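Small plants and lost pens: Tudivberg desk swap collects more than it gives away

By Keegan Carrier

The yearly desk swap at the Tudivberg centre finished on Tuesday afternoon with more pens on the tables than at the beginning, and with a waiting list for succulents. The organisers say they are pleased with both results, although they would have liked more people to take a pen home.

The swap is simple. Everyone who works in the building is invited to bring what they do not need on their desk: stationery, trays, baskets, small boxes, cups, plants in pots. Other people may take these things for free. What is left at the end of the week is sorted and goes to the after-school program in the neighbourhood, which can always use pencils.

This year the count came to 2,918 items. Of these, 1,401 were pens and markers. The rest was mostly pencils, paper clips in boxes, rulers and folders, with a good number of containers in every colour. Each pen was tested on scrap paper before it was counted, and the dead ones were put aside for recycling and are not in the total.

The plants were the favourite of the week. They came mainly from the second floor, where the windows are big and the succulents grow faster than their owners can find space for them. Several pots were planted with more than one kind, and these mixed pots were reserved first. 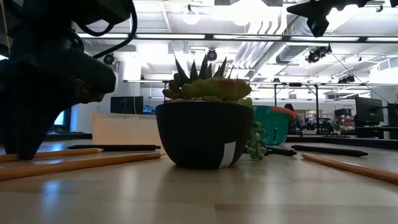

Vol. 7, No. 2

Succulents in a black pot, with a trailing one beside it, pencils and pens around. A spiky green rosette behind and plump leaves with some orange and red in front is a combination that many visitors asked about, and the plant table prepared a short sheet of advice for those who want to make the same at home.

The sheet recommends a pot with a hole in the bottom, a gritty soil mix and very little water. In winter, once a month can be sufficient. It also says that trailing kinds with leaves like beads should be planted near the rim, so they can hang over it, and that they do not like to be moved too often. If a piece breaks off, it can be left for a few days on a dry surface until the end has closed, and then laid on top of the soil. It will usually make roots by itself. Readers who missed the sheet can ask for a copy at the front desk until the end of May.

The sorting was done in the large open room on the ground floor. Last year the organisers tried to sort everything into shoe boxes, but the boxes became soft and nobody could see what was inside. For this edition they bought a set of plastic baskets and trays from Flimaletti, the household shop on the corner, which gave a discount and delivered them on foot. Baskets were for items that go together in larger quantity. Shallow trays were for the long thin things, so that a person could choose one without emptying everything.

A small discussion took place over the pencils. The rule of the swap says that a pencil shorter than a finger is not accepted, but it does not say whose finger. In the end the short ones were kept in a separate box, and the after-school program has said that it will gladly take them also, as the younger children prefer them.

Coffee and raisin buns were served on the last afternoon by the Mathias bakery. The buns were finished before three o'clock, and a second delivery was ordered.
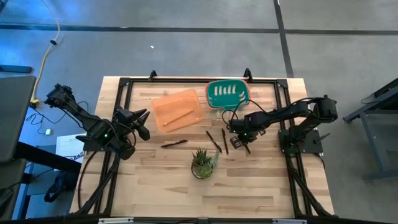
The containers will stay in the building after the swap. Each floor gets its own set, to be placed next to the printer, and anybody who finds a lost pen can put it there. The organisers hope in this way to have less to sort next year, because a large part of the pens that were handed in had simply been collected from meeting rooms over many months. The sets will be emptied every second Friday and the contents brought back to the supply cupboard.

Prolell, the company that manages the cupboard, has agreed to order no new ballpoint pens before autumn. Pencils, markers and paper will be ordered as usual. Staff who need a special colour or a fine tip for their work can still make a request through their floor, in the same manner as before.

For the plants there is now a list. Those who would like a succulent can write their name and floor on it, and will receive a message when a cutting has rooted. Those who have cuttings to give are asked to bring them in a small pot or a cup, with the name of the plant if they know it. Please do not leave plants on the radiators or on the floor of the entrance, where two were knocked over during the week. Both have been repotted and have found a new desk.

Empty pots are also welcome, in any size, if they are clean. They can be handed in at the front desk in the morning between eight and ten.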